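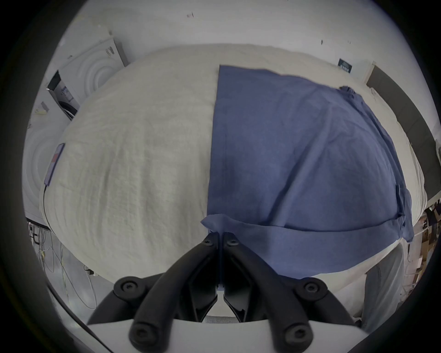 Figure 2. Hand-held gripper at the bedside, with the blue cloth laid out on the blanket.

2. Planning and budgeting for a cloth-handling station

2.1 Before you order

This section is for the person who will raise the purchase order for a Briradus hand-held gripper and the items that go with it. Read it together with Section 1 (Site survey). Prices are held by Protix until the end of August.

1. Decide how many stations you need. One station is one bed, one gripper and one operator place. Sites that order a single station should also order the spare finger set, part 88.

2. Measure the bed and the clear floor beside it. Allow 90 cm of standing room on the side from which the operator will work.

3. List the cloths to be handled. Include at least one plain cloth in a colour that contrasts with the bedding. Bedding and cloths are not supplied.

4. Record the power sockets within reach of the bed, and state on the form whether cables will have to cross the floor.

NOTE: Black fingers are the standard fitting. Other colours are made to order and will extend the delivery time.

2.2 Setting the budget

1. Enter the price of each gripper, as shown on your Protix quotation.

2. Add a sum for wearing parts. Fingers and screws should be treated as a running cost and kept apart from the purchase price. Inspect the fingers after every 2,000 grasps and replace any that are cracked or bent.

3. Add operator time. Most of the cost of a station over its life is staff time — the cloth must be laid out again between runs, and this work is often left out of first estimates.

4. Add cable covers, storage boxes and shelving if the room does not already have them.

5. Have the total approved before you reserve a delivery date. Orders received by noon on Tuesday are placed in that week's dispatch from the Pludeck depot.

CAUTION: Do not leave loose cables on the floor where the operator will stand. Keep telephones and chargers away from the part of the bed to be worked on.

2.3 Service cover

Service is provided by Ruiz-Ortega under a separate agreement. Cover begins on the day of delivery and may be cancelled in writing within 30 days. It does not include damage caused by overtightened finger screws — see Section 5 for the correct setting.

Keep a copy of the signed agreement with the station log.

We use cookies to improve your visit to this site. Accept all | Manage settings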